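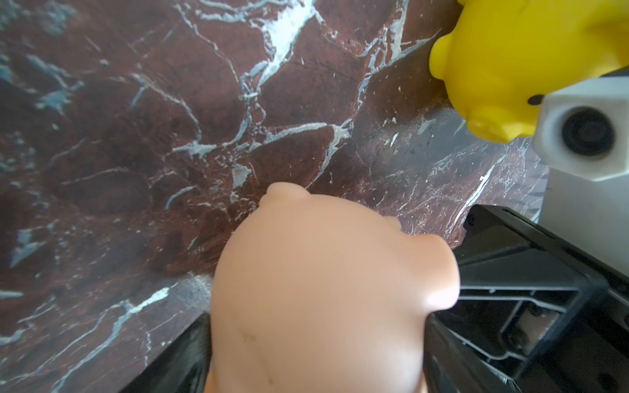 One subscriber wrote to the list last night:

> We have a polished marble top, dark red-brown with a lot of white
> veining, and the kids' soft rubber toys live on it. I lifted one
> yesterday and there was a dull patch in the polish the same shape as
> the base. Wiping with water did nothing. Is the colour coming out of
> the rubber, or is something going into the stone? Also, does it matter
> which toys? Half of ours are hard plastic blocks.

Posted 21 Feb 2023 by Hafiz Ismail

Second part first. Hard plastic blocks are rarely a problem on stone beyond scratching, and the scratching usually comes from grit trapped underneath. Soft rubber and soft vinyl are the ones to watch. Many of them contain an oily softener that can move into whatever they sit on, and polished marble will take up oil slowly even when it looks like glass. Time and warmth both make it worse. A toy that gets picked up and put down all day does very little. The same toy left in a sunny spot for a week can leave an outline.

A dull patch can be one of three things, and they're treated differently.

1. Film on the surface. It feels slightly tacky or drags under a fingertip. The polish below is fine.
2. Oil in the stone. The surface still feels smooth, but the patch looks darker, mostly in the white veins. On the dark parts you may not see it at all, so check along a vein with a torch held low.
3. Etching. The surface looks greyish when you sight along it toward a window. Rubber doesn't do this. Juice, vinegar and bathroom cleaner do, and a toy with juice on its base will leave a mark in its own shape.

For film, use a pH-neutral stone soap in warm water with a soft cloth, then rinse and dry. I use Zunex, diluted as per the label. If that doesn't shift it, put a little white spirit on a cloth, window open, and test a hidden corner first. No vinegar, no cream cleanser, no melamine sponge.

For oil, make a poultice. Mix 105 g of plain white kaolin with enough acetone to get a thick paste. Spread it 3 mm past the edge of the mark on all sides, cover with plastic film, tape down the edges and leave it overnight. Take the film off and let the paste dry completely before you lift it with a plastic scraper. Repeat if the mark is lighter but still there. Keep it away from flames and from the children, and keep it off any resin-filled cracks, as acetone can soften the fill. Heavily veined slabs often have some.

For etching, neither of the above will help. It needs repolishing. Small spots can be done by hand with marble polishing powder, but matching the sheen on a dark stone is hard and I would get a quote first. Donnelly in Flustport did mine.

On sealers: I have Fletska on my own bench. It slows oil down and does nothing against acid. I wouldn't apply any sealer until the patch is sorted, or you will lock it in.

As for the toys, pale ones such as peach and yellow also pick up dark scuffs, and those are worth washing off before the toys go back. Warm water and dish soap, rinse, dry the base properly. After that a tray or a cotton cloth between rubber and marble is enough. Don't use a rubber-backed mat, for the same reason as above.

Earlier posts on poultices are 373 and 376 in the archive. The recipe in 373 uses peroxide, meant for tea and coffee. Don't use it on dark marble, as it can lighten the colour.

If you can, tell us whether the patch feels tacky and whether it shows in the veins.

Hafiz

Last updated: same day, mixing quantity corrected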